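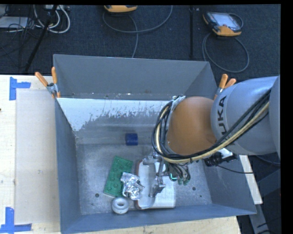 How often should the cable bundle on the picking arm be checked?

Once a week if the cell runs every day, and again after any knock, however small. I also do it whenever I've changed the gripper, while I've got the spanners out anyway.

Filed under: Workshop guides > Picking cell > Looking after the arm

Section 4: Cables, clamps and bin

I wrote this for the Niltdale cell, and Tomos Kemeys has been using it on the Flulten one all August with only minor swearing. It takes me 40 minutes with a cup of tea, longer if something needs re-tying (something usually does!).

1. Finish the current pick, open the gripper and make sure it isn't holding anything. Jog the arm up until the fingers are well clear of the bin rim.

2. Switch to manual, press the emergency stop and lock off the main supply. Shut the air off at the wall and bleed what's left in the line.

CAUTION: The gripper can twitch as the air goes. Keep your fingers out of it until the gauge reads zero.

3. Start at the bracket that holds the top of the bundle and work your way along with a torch. You're after shiny patches, flattened spots and any outer jacket that's gone stiff. Mark them with a bit of tape so you can find them again.

4. Give each cable a gentle tug at the bracket. It shouldn't slide. If it does, nip the bracket up a quarter turn and try again – please don't crush it, I've done that and it meant a new cable.

5. Look over the thin tubes by the gripper. Push each one home in its fitting and trim any end that's gone oval.

6. Wipe the finger joints with a dry cloth. No spray oil, it ends up on everything you pick afterwards.

7. Take the objects out of the bin and sweep the floor of it. Grit hides in the corners.

8. Check the spring clamps on the rim. Squeeze each one open, let it bite again, then shove the bin from the side. If it shifts, move the clamp or fit a fresh one.

Note: If the bin has moved at all, redo the bin corners (Section 6) before you run anything. Omid Najafi skipped this once and we had a very expensive scraping noise.

9. Restore the air, then the power, and run program 59 at slow speed with your hand on the stop. Watch the loop of cable as the wrist turns. It should swing freely and never pull tight. I only go back up to 100 per cent after three clean passes.

If the loop does snag, stop and start again from step 3.

More in this guide
Section 3: Fitting the gripper
Section 5: Teaching the home position
Section 6: Bin corners and table markers
Godoy air fittings: which size goes where

Getitach Workshop Notes | Questions to Wenceslao Montecinos at the parts desk | Back to top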